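To: Grodmont House residents and kitchen users list
From: Household Office, Grodmont House
Subject: Re: Dry goods, the floor by the bin, and the small items table

Dear all,

Thank you to the resident who wrote to the list following our last notice. The message is quoted in part, with our replies after each passage, as the points raised concern everyone who uses the ground floor kitchen and the room adjoining it.

> I have read the notice on food storage twice and am still unsure
> what may stay on the floor. The notice says "packets are to be kept
> in a container". Does a tray count as a container if it has no lid?
> Several of us use the clear divided ones from Claltmont and would
> be sorry to have to replace them.

A tray without a lid is acceptable for packets which are sealed by the manufacturer and have not been opened. Once a packet has been opened, it must be closed with a clip or moved to a lidded box, and placed on a shelf. The clear divided trays may therefore be kept, and no one is asked to buy a replacement. Packets should stand upright in the compartments so that the front can be read without lifting them out.

Residents who buy food with labels in Chinese or any other language are not required to translate the packaging. We ask only that a slip with your room number be placed in the compartment.

> Secondly, loose bags. There always seems to be one against the wall
> and it is not clear to me whether the rule on trays covers bags as
> well.

It does. Bags of dry material, whether for the kitchen or for plants, should be tied at the neck and put inside a bin or box before the monthly floor cleaning. Please also draw the large round containers 15 centimetres away from the wall, and lift any mats, so that the mop can pass behind and beneath them. Printed mats may be returned once the floor is dry. The striped flooring was laid by Saarela and should be washed with plain water and a small amount of mild soap. Bleach must not be used on it.

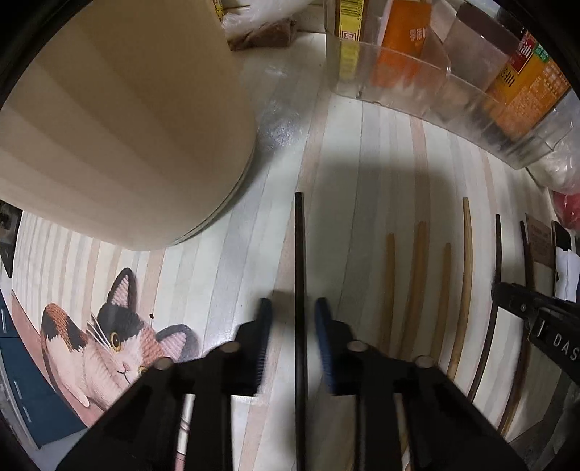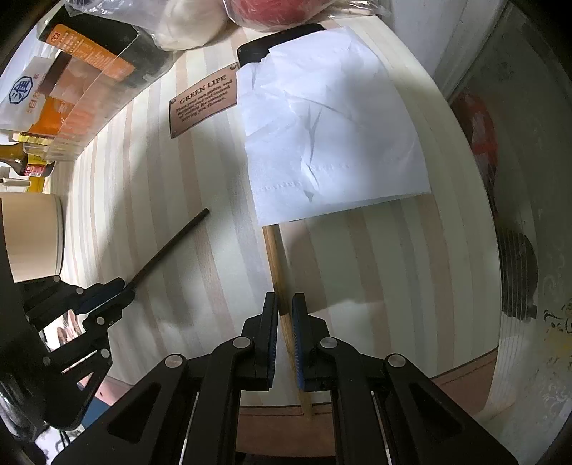

Packets standing in a clear divided tray near the cat mat (first picture); the Green Life plaque beside a stick with white tissue at its top (second picture).

> Thirdly, the table. I had begun sorting the small things on it and
> stopped, as I did not know which were rubbish and which belonged to
> somebody. Could the office please give us a ruling?

The office would prefer that sorting continue, on the following basis.

Thin sticks and rods of any kind, including single chopsticks, are to be gathered in the tall jar on the window sill. Singles will be kept until the end of June in case the matching one is found. Wooden sticks to which paper or tissue has been fixed should have the paper removed and placed in the general waste. Used tissue does not go in the paper recycling, and the collection firm, Bresden, has returned a sack to us on that account.

Plaques, signs and other decorative pieces are to be treated as personal property and must not be thrown away. The small brown plaque with the words about planting your own garden may remain on display in the adjoining room if its owner has no objection. The owner is invited to write to the office, and need not write to the whole list.

> Lastly, is there a time by which all this must be done? I work
> evenings and cannot be there when the others are.

The kitchen and the adjoining room should be clear for cleaning by 9 in the morning on the first working day of the month. Residents who work evenings may leave their tray on the upper shelf the night before. The kitchen remains open until 2000 hours on the eve of cleaning, and items may be left with the office at any time before then.

Two further matters were raised separately and are answered here for convenience. The shelf labels have been ordered and will be put up by the office on delivery. Requests for a second shelf should state the room number and the size of the tray to be stored.

Replies to this message go to the whole list. Anyone wishing to raise a private matter should write to the office address given in the residents' handbook.

Household Office
Grodmont House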